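Marble

I've been keeping this entry on marble for my little home-and-stone encyclopedia since my first kitchen, and it keeps growing, so bear with me! Marble is limestone that got squeezed and heated deep underground until its grains turned into tight, interlocking crystals. Geologists call it a metamorphic rock. Stone yards are a lot looser with the word, and I've been sold "marble" that was plain limestone with a good shine on it (my fault, I didn't ask).

Color

Pure marble is white. Everything else you see is something that got mixed in along the way: clay, iron, graphite, bits of other minerals. Gray streaks often come from graphite, pinks and reds from iron, and the greens usually from serpentine. Veins can follow old cracks or old layers of mud that were folded and smeared like batter, and I could look at them all day. Two slabs cut one after the other from the same block can be opened up like a book, with the veins mirrored down the middle. The trade calls this bookmatching and charges for it.

Hardness and wear

Marble is soft as stones go, about a 3 on the Mohs scale, and a steel knife will scratch it. Granite is much harder. What really gets marble, though, is acid. Lemon juice, vinegar, wine and tomato sauce all eat into the calcite and leave a dull spot called an etch. An etch isn't a stain, and no amount of scrubbing takes it out. You have to polish it out, or go with a honed (matte) finish from the start so it hardly shows. I went honed the second time and I've been so much happier!

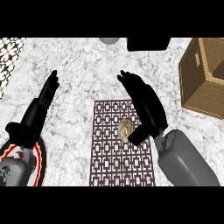 Arkmont, Fri 17 January

I spent the morning at the Sarnier yard with Dorota Nowakowski, who has been cutting stone there for 15 years, and came home with pages of notes to add. She wipes a slab down with water before she lets anyone buy it, and I'd do the same: the dampness brings up the veins and shows hairline cracks you'd never catch dry. She also told me to stop using my old spray cleaner. Plain warm water and a drop of dish soap, then a soft towel.

Sealing

A sealer soaks in and slows down oil and coffee. It does nothing for acid, so please don't believe the label if it hints otherwise. To test yours, leave a few drops of water on the counter for 15 minutes, and if the stone darkens underneath, it's time to seal again. Mine is due in March.

Cost

Prices are all over the place. At Sarnier a plain offcut big enough for pastry was 40 dollars, and a fancy bookmatched pair was, well, 2523. Mathis Courtois over in Dondier sells remnants too, and his are worth the drive if you only need a shelf or a windowsill.

See also: limestone, travertine, onyx, terrazzo. I still owe you all a proper entry on soapstone, and the travertine one needs its section on fillers redone.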